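Budgeting for a second arm and hands: what did we forget?
Posted in: Equipment and Purchasing
11 April 2025

Kirsty Moncrieff

We are a small group in Vellodville planning equipment for next year. The work is tabletop handling, mostly food items and bowls on a cutting mat on the floor. I have a quote for two arms with hands, and a second quote that covers simple two-finger grippers. The price gap is large. I need to send in one number by October and I would like it to be close.

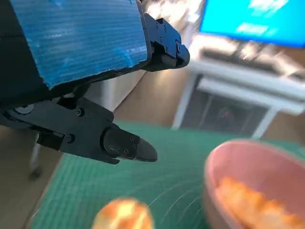

What I need to know

Which small items should have their own line? Is it worth paying for multi-finger hands when most of the job is picking up bread and moving a bowl? And how much should I hold back for repairs? We have no service contract so far.

Trenine

List the cheap stuff separately or it will get eaten by the arms line. On our last order the things we left off were cables, spare fingertip pads, wrist camera mounts, hand coverings and straps. None of them cost much alone. Together they held us up for 6 weeks.

Coverings need their own line. Knit fabric picks up lint and you will want to swap it. Buy 3 sets per hand to start. 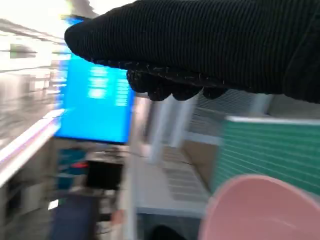

Lint on a ribbed fabric covering, seen from the wrist camera.

Also ask the seller if the wrist camera comes with its mount and cable. Ours were sold apart and the quote did not say so. Get it in writing, with part numbers.

On repairs, we hold back a little over 2 percent of the purchase price each month until the warranty questions are settled. Your finance people may have their own rule, so ask them first.

Fano

just get the grippers. cheaper and you can fix them yourself

Farkas

I would not decide on price alone. Write down the objects first, then the moves you need for each one. Bread is fine with two fingers if you go slow. A large bowl is harder. You may want one hand steadying the side while the other does something else, and that means paying for two arms whichever hand you pick.
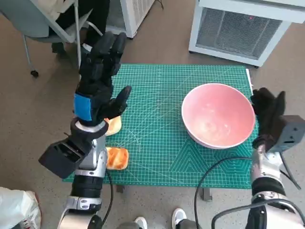
Two arms at the mat, right hand against the side of the bowl.

If you do go with hands, measure the cable run before you order. Cables that loop across the work area get in the way, and longer ones plus clips are a small cost. Put the mat on the list too. They get scratched and you will replace it.

You could also ask the seller to quote the hands as an add-on to the same arms. Then you can send in the base figure now and the hands as a separate request.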